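Disassembly with the arm: notes for group two

Hello again, and welcome back to those of you who missed the first session (the notes for that one are still up, do have a read when you get a quiet half hour). We carry on with the Grellano project, which means teaching the arm to take an old computer to bits gently enough that the parts could be used again. It's lovely work once you get into it, and a good deal slower than you'd expect!

Start with the approach. Bring the gripper down over the open case and stop well above the board, then look at it from the side as well as from the top before you go any lower. The graphics card sits right underneath, so please keep your speed at 9 per cent until you're clear of it.

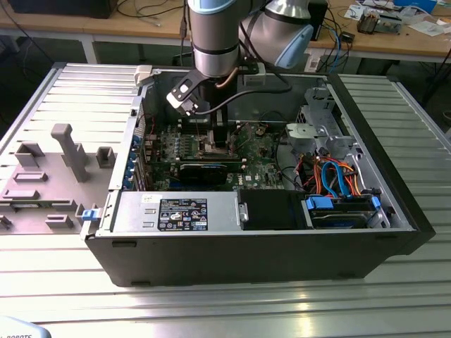

Tomás McGrath wondered whether it wouldn't be kinder to begin with the cables, as a card that's been lifted out cleanly is no use if it drags a lead along with it. I think he's right, and I've moved cables up to step one in the Tangen script. Thank you, Tomás!

For your write-up, I'd like one page on the order you chose and why, plus your list of stored positions. Marks are out of 80, and 70 of those are for the reasoning, so don't fret if your arm dithers a bit. Úna Carroll has the spare jaw pads if yours are worn.

Bláthnaid Hennessy
October 2025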